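About Stasach

Stasach helps small manufacturers, packing rooms and TAFE workshops plan and buy their first robots. We don't build robots and we don't take commissions from the people who do. Clients pay us a fee for the planning, and the equipment order goes from them straight to the supplier.

We started in a shared unit at the Watard industrial estate, fixing up purchases that had gone wrong. Most of the trouble was in the quote. An arm would be priced and approved, and then the gripper, the bench, the guarding, the air line and the operator training would turn up as extras over the following months. We still see it. On a small cell, the arm is often less than half of what ends up being spent.

What we do

A standard planning job takes 4 weeks. In the first week we visit the site, watch the task being done by hand and write down the parts, the trays and the bench heights. After that we draw up a full budget, with the purchase price on one page and the running costs on another. The running costs cover gripper fingers, cables, software licences, servicing and the hours your own staff will put in.

We then prepare a specification you can send to suppliers. Everyone quotes on the same list, so the replies can be put side by side. We read them with you and mark what has been left out.

For clients who aren't ready to buy, we do a half-day budget review at $900 plus travel. It suits schools working to a grant deadline, and a fair number of those come to us in June when the financial year is closing.

Our trial bench

We keep a bench at our own workshop for sorting and picking trials. If your parts are small or oddly shaped, we ask for a sample box before we recommend a gripper. Reach and payload can be read off a data sheet, but whether a pair of fingers fits into a divided tray has to be tried. Bench time is included in the planning fee up to 10 hours.

The workshop is open to clients from 8 am. Please book ahead, as the bench is shared with the Skuseck training program.

Who we work with

We have completed 32 planning jobs. The largest was for Sutanto, a kit packing business that wanted a line to sort plastic parts by colour and shape. They bought one cell in the first year, kept a second in the forward budget and set aside money for spare fingers from the start. We now suggest that same order of spending to most first-time buyers.

Some jobs end with advice to wait. Those clients get the same written report and the budget stays valid for later use, with prices to be refreshed before ordering. 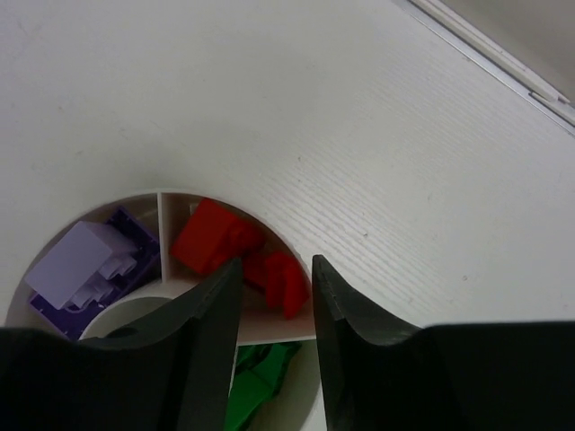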